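3.2 Collection and sorting

Desktop computers handed in at the Flesinstead depot were logged by case type and year of purchase. Over the study period the depot received 941 units.
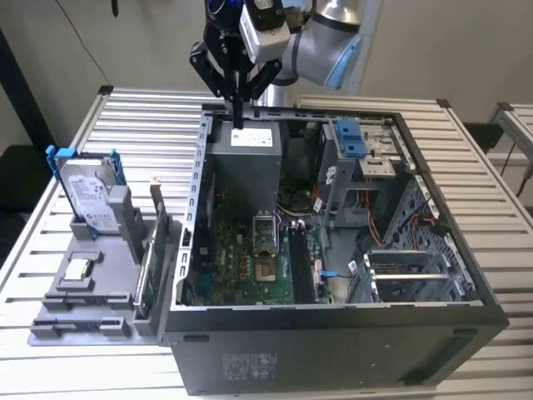
Laptops and monitors were excluded -- their return routes differ -- and units without a purchase year were set aside.

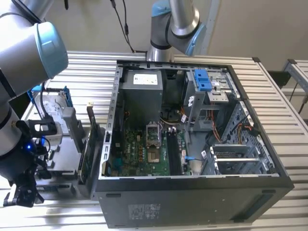 Vol. 3, p. 2293

Storage time at home was taken from the donor form (Belmonte, in press). Forms from Drutovgate used an older layout and were recoded by hand.

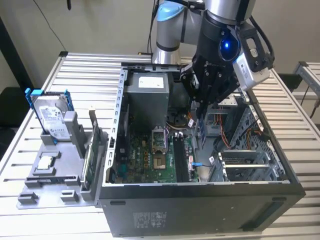 Figure 2. Desktop tower with side panel removed.

Median storage time was then compared between the two sites.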